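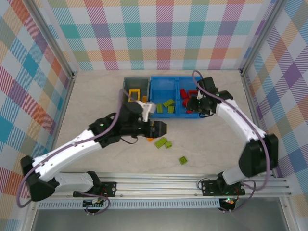 Sorting cell, left arm loses its place after lunch

Reading time: 2 min

Status: closed, grudgingly
Opened: 2024-02-03
Site: Lulside

Reported: Left arm starts the shift fine and finishes it a few millimeters short of everything. Bricks get pinched by a corner and dropped on the floor. Right arm, same model, same program, same age, behaves like an angel. Operator's note on the ticket reads "left one is tired."

First look. Homed both arms. Left came back clean, no error codes. Ran 100 picks from the floor to the divided bin. Dropped 5, all of them after pick 70 or so. Right arm dropped none and looked smug about it.

Second look. Blamed the gripper, as is tradition. Swapped the finger pads for new ones from the Handis kit. No change. Put the old pads back on, they were fine and the new ones cost money.

Third look. Blamed the walls. The plaid was put up last April so the vision software would have something to look at, and it has been accused of every fault since. Taped plain paper over all three sides and ran the job again. Same drift. Took the paper down. Apologized to the plaid.

Asked Potgieter support. They asked if we had tried turning it off and on. We had. They asked us to send the log. We sent the log. They asked us to send the log.

Found it while waiting for that. With power off, pushed the left base by hand and felt it rock. Two of the bolts through the mounting plate were finger loose, and the nuts had crept along the groove in the rail. Homing never notices, because the arm is homing to itself and has no opinion on where the plate has got to. The cable didn't help — the loop had been tied too short, so every full reach to the left gave the base a small tug.

Fix:
- Squared the left plate to the rail, new nuts, thread locker, tightened in a cross pattern.
- Retied the cable with a bigger loop past the elbow. Checked full reach both ways by hand before power on.
- Checked the right plate too. Tight. Of course.
- Redid the camera-to-arm calibration for both. Took 21 minutes, most of it hunting for the Sovholm calibration card, which was under the keyboard.

Test: 700 picks, both arms, all colors. No drops. Left arm held its position to the end.

Follow-up: base bolts added to the monthly check, with a paint mark across each bolt head so a turned one shows. Please don't use the left arm as a handle when leaning in to pick up bricks. The log does not record this but the bolts do.

Potgieter has since replied, asking for the log.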